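Section 5: Clearing a table into a bowl

Read this section before you plan any chore for the Ekell two-arm station. It covers what the station can be asked to do today, how to set up the bowl chore, and how to tell whether a run went well. Mounting the arms and wiring the rail are covered in Section 3.

What to expect

Buyers often ask whether the station is ready for housework. For most housework it isn't. It can pick up small, firm things from a flat surface and set them down in a wide, open container. It can do this many times in a row if the surface is well lit and the things are not touching. It cannot be trusted with a full kitchen table after dinner, with glass, with anything soft enough to bruise, or with a surface that people are still using.

Clearing play fruit into a bowl is a fair first test. A small child can do it in seconds. The station takes a good deal longer, and it will sometimes close its fingers on nothing and go back for another try. Plan your expectations around that.
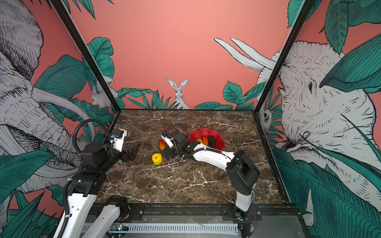 Nolteo Home Tasks Group

The bowl goes toward the far side of the table, right of center, where the right arm can reach across to it. The pieces to be cleared go on the open surface to the left of the bowl. A patterned tabletop and printed walls are fine for this chore as long as you use the Bravlow vision profile. The plain profile is meant for single-color tables and will sometimes take a pale vein in the marble for the edge of an object.

Setting up the chore

1. Press the pause key on the controller and wait until both arms have stopped. Do not reach over the rail before then.

2. Wipe the tabletop with a dry cloth. Crumbs and flakes under a piece of fruit can make it roll when the fingers close.

3. Set the bowl down and check that it does not rock. A low bowl with a wide mouth works best. Tall bowls force the wrist to lift higher, and the cable loop may rub against the forearm.

4. Lay out the play fruit. Begin with one piece. Once the station clears it without help, go up to three. We do not advise more than five on the table at a time.

5. Leave at least two finger widths between pieces. When two pieces touch, the gripper tends to push one away while closing on the other.

6. On the controller, open Chores, choose Gondal Pick and Place, and enter task code 905.

7. Select which arm leads. The other arm will hold its position above the table until it is called.

8. Step back behind the floor line and press Start.

Caution: The arms can move toward each other without warning when the lead changes. Keep hands, sleeves and hair outside the enclosure for the whole run, including any pause in which nothing seems to be happening.

Caution: Do not pull on the ribbed hose or the thin cables to move an arm. Use the release button and support the arm with your other hand.

Note: If you change the bowl for one of a different shape, run the container check again before step 6. The station does not notice the change by itself.

Choosing the pieces

Shape matters more than color. A round piece sits well between the fingers but rolls away if it is nudged. A long one stays put, but it has to be gripped across its width and near the middle. When a long piece is gripped close to one end it swings down during the lift, and may catch the rim of the bowl.

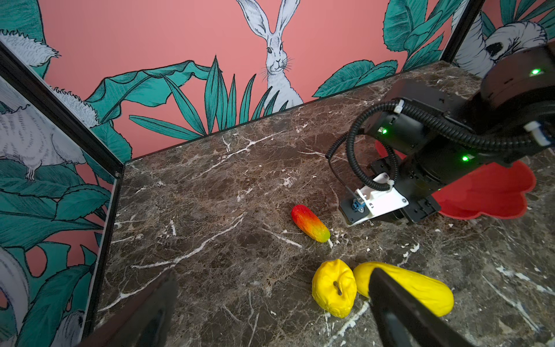

Troubleshooting: Placement and grip

The gripper can't separate two pieces. A lemon lying right beside a long yellow piece is a hard case. Both are yellow, and the vision software may read them as one object. Slide them apart by hand with the station paused, or put a piece of another color between them. The small mango, red at one end, rarely gives this trouble.

The fingers close too high. Run wrist camera alignment, then try the same piece again. If the fault comes back, check the bracket screws on the wrist.

The piece drops outside the bowl. Move the bowl nearer to the lead arm and repeat the container check. An uneven or scalloped rim can confuse the check — if it does, set the target to Center in the chore menu.

The arm stops above the table and does not go down. It has not found a safe approach. Press Skip to send it to the next piece, or Home to end the run.

Judging a run

Count a run as passed only if every piece ends up in the bowl and no one has touched the table since Start. We ask for nine passed runs in a row before you try another chore. Write down the failed ones too, with the piece involved and what the gripper did.

A pass here says little about real fruit, which varies in weight and gives under pressure. The same goes for dishes and cutlery. Those chores are not supported in this release, and the grip force limits should not be raised to attempt them.

Section revised April 30, 2025. Questions about chore settings go to Amrit Bélanger, Nolteo Home Tasks Group.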